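Clothing swap moves to the folding stage

Sorting for the Baysal clothing swap is finished and folding has started. Donations came in through February, mostly shirts and light sweaters, with 65 bags dropped off at the Grirumel entrance. Thank you to everyone who washed things first.

Shirts are laid flat and smoothed before the first fold, one at a time. Colored clothes wait in a pile at the back corner of the table until the white ones are done.

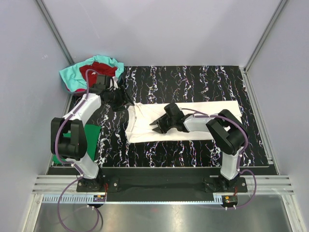
Baysal Clothing Exchange Team

Eylül Işık has asked that all T-shirts be folded the same way this year - sleeves in, then in half, then in half again - so they fit the shelves Orhun Güler put up last month. Size labels go on the outside. Anything with a stain or a missing button goes to Sekar Ismail, who has the mending box.

We still need hangers for coats and dresses. Sturdy plastic ones are best, and 100 would cover it. Leave them in room 3 with a note saying who they came from if you want them back.

The swap opens at 10 a.m. Bring your own bag. Clothes left over at the end go to Tritari for its winter store.

Questions: Jonatan Öberg, Baysal front desk, ext. 2868 | Back to top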